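How to Submit a Written Comment on the Sedmont Town Budget

Any resident or property owner in Sedmont may file a written comment on the proposed budget. Comments received during the filing window are entered in the hearing record and given to each council member before the vote. The steps apply to the operating budget only. Capital projects have a separate form.

Step 1. Find the line item

Open the proposed budget and go to the department summary. Each line has a four-digit account number. Write down the number and the page. A comment that names a department but no account is filed under General and is read last.

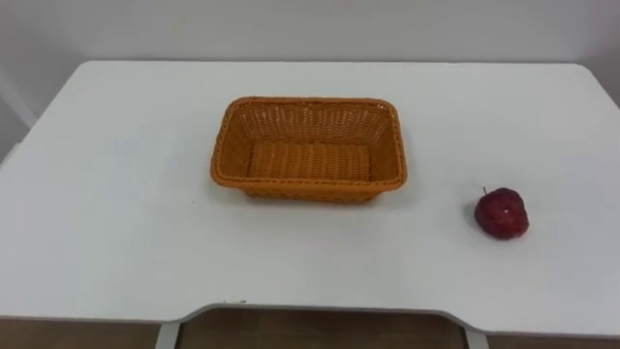 Account numbers changed when the town moved its ledger to Niser in January. If you are working from last year's budget, use the conversion table in Appendix C. Street lighting, for instance, is now account 2,786 – the comma is printed in the table but should be left out on the form.

Step 2. Write the comment

The limit is 300 words. State the account number first, then the change you are asking for, then your reasons. If you propose an increase, name the account the money should come from. Attachments may not exceed 7 pages.

Step 3. File it

Use the online form, or bring a signed paper copy to the clerk's counter in the Hrubý Building. The counter closes at 4:30 p.m. on Wednesday, the last day of the window. Faxed copies are not accepted.
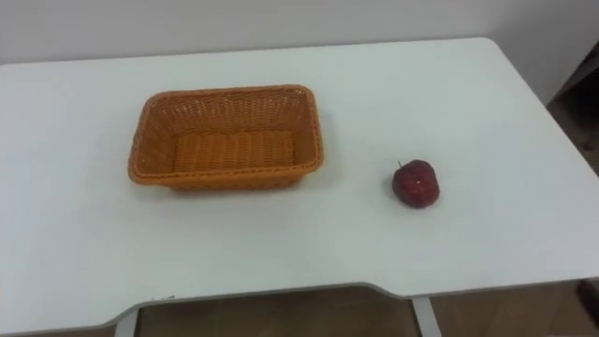 Step 4. Check the record

The clerk posts an index of comments before the hearing. Find your name and confirm the account number. Send corrections to Archie McIver in the clerk's office, with the index number in the subject line. Corrections may fix errors – they may not add new requests.

Speaking at the hearing requires a separate sign-up sheet, available at the door.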